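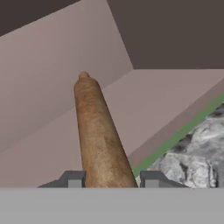
Figure 1. Tapered shaft with a wood-like finish and a small rounded knob at the top.

Filling the Stands: Did Free Bus Rides Bring More People to Wendora Lacrosse?
Student project report, May 16, 2024

I have been going to lacrosse games at the Prukeck rink since I was small enough to sit on the boards, and for most of those years there was plenty of room to spread out a blanket (and a thermos, and your mittens). So when the club started running a free bus from Aitken in October, I thought it would make a lovely project to find out whether more people were coming through the door.

The club very kindly let me look through its gate sheets for two seasons. Each season had 16 home games, so I could compare the totals without any fancy math. In the season before the bus, 995 people came. In the season with the bus, it was 1439, and I will admit I did a little cheer at the kitchen table when I added it up! Of those, 801 came to the second half of the home games, when I would have expected the cold weather to keep everybody at home.

I should be fair and say that the team also played better this year, and winning is its own kind of advertising. The ticket price stayed the same, but the Bostatden road was finally repaved, and that may have helped families who drive. The gate sheets don't say how anyone got to the rink, so my numbers can't separate bus riders from the rest.

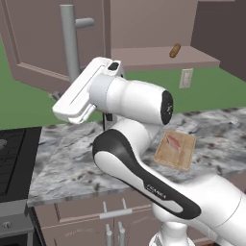 How could the club find out how many fans really came because of the bus?
The simplest way would be for the driver to keep a tally at each stop, and for the person at the gate to ask riders whether they would have come without it.

I would love to try this next season with a short survey card handed out at the Aitken stop. I would also like to have the canteen sales beside the gate sheets, as a busy rink with a quiet canteen would be a puzzle worth looking into.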